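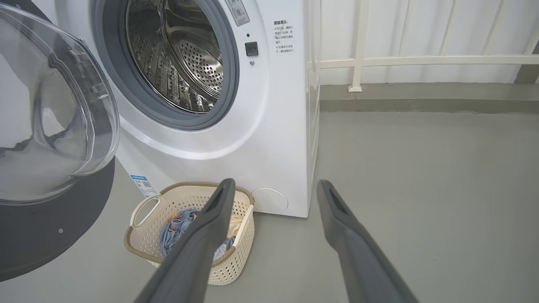

Lista de comprobación de soportes publicitarios patrocinados en vía pública
Campaña Monti - zona centro - revisión de noviembre

Alcance

La revisión cubre 89 cestas colgantes y banderolas con placa de patrocinador, instaladas en columnas de alumbrado, fachadas y postes propios. Quedan fuera las marquesinas y los mupis, que tienen contrato de mantenimiento aparte con Ostelov.

Clave: C = conforme. NC = no conforme. OBS = observación sin plazo. N/A = no aplicable.

1. Documentación

1.1 Autorización municipal vigente para todas las ubicaciones: C
1.2 Plano de ubicaciones actualizado: NC
Comentario: el plano entregado por Ratarwood sigue mostrando la columna 22 en la acera norte. La columna se trasladó con la obra del carril bici. Corregir antes de la próxima campaña.
1.3 Póliza de responsabilidad civil con mención expresa de elementos suspendidos: C
1.4 Certificado de carga de las columnas: OBS
Comentario: el certificado contempla banderola o cesta, pero no ambas a la vez. Hay tramos con los dos elementos en la misma columna. Se solicita aclaración por escrito al fabricante de los brazos.

2. Fijaciones y brazos

2.1 Abrazaderas sin holgura y con el par de apriete indicado en ficha: NC
Comentario: 3 abrazaderas giran a mano. Se han marcado con cinta y se ha retirado la cesta en los tres casos.
2.2 Cable de seguridad secundario en cada cesta: C
2.3 Ausencia de corrosión en soldaduras: OBS
Comentario: óxido superficial en los brazos del lado del río. No afecta a la sección. Cepillar y repintar en la parada de invierno.
2.4 Tornillería inoxidable: C
Comentario: se sustituyó entera en la revisión anterior.

3. Gálibos y visibilidad

3.1 Altura libre sobre acera según ordenanza: C
3.2 Altura libre sobre calzada y zonas de carga: NC
Comentario: la banderola situada frente al acceso al aparcamiento presenta rozaduras en el borde inferior. Subir el brazo o reubicar.
3.3 Semáforos, señales y cámaras de tráfico sin obstrucción: C
3.4 Rótulos comerciales de terceros sin obstrucción: OBS
Comentario: hay una queja abierta de un despacho de la primera planta. La cesta tapa parte de su placa según se llega desde la plaza. No es un asunto de seguridad, se traslada al departamento comercial.

4. Placas y material gráfico

4.1 Placa fijada por cuatro puntos: C
4.2 Cantos sin rebabas ni aristas accesibles: C
4.3 Impresión legible, sin decoloración: OBS
Comentario: el rojo corporativo de Monti ha perdido intensidad en las placas orientadas al sur. Mevero confirma que se imprimieron sin laminado UV. Reposición a su cargo.
4.4 Datos de contacto correctos: C
4.5 Superficie publicitaria dentro del máximo autorizado: C
4.6 Lonas retiradas limpias, secas y etiquetadas en almacén: NC
Comentario: había lonas plegadas con humedad. Extender antes de guardar.

5. Riego y peso

5.1 Peso de la cesta saturada inferior a la carga admisible del brazo: C
5.2 Drenaje libre, sin goteo sobre cuadros eléctricos: C
5.3 Riego fuera de horario comercial: NC
Comentario: el viernes se regó a las 10:30 con paso de peatones y sin señalización. El pliego fija las 7:00 como hora límite.

6. Trabajos en altura

6.1 Plataforma con inspección en vigor: C
6.2 Balizamiento de la zona inferior: C
6.3 Arnés anclado durante toda la maniobra: C
6.4 Herramienta con cordón de retención: OBS
Comentario: disponible en el vehículo, uso irregular - reforzar en la charla previa.

Coste de las correcciones

Presupuesto de Ratarwood para los puntos 2.1 y 3.2: 1.093 euros, IVA no incluido. El punto 4.3 no se factura.

Plazos

Puntos 2.1 y 3.2: antes de volver a colgar ningún elemento.
Puntos 1.2, 4.6 y 5.3: 22 días naturales.
Observaciones: se revisan en la siguiente visita.

Resultado: apto con reservas. Las ubicaciones afectadas por 2.1 permanecen fuera de servicio hasta nueva comprobación del par de apriete.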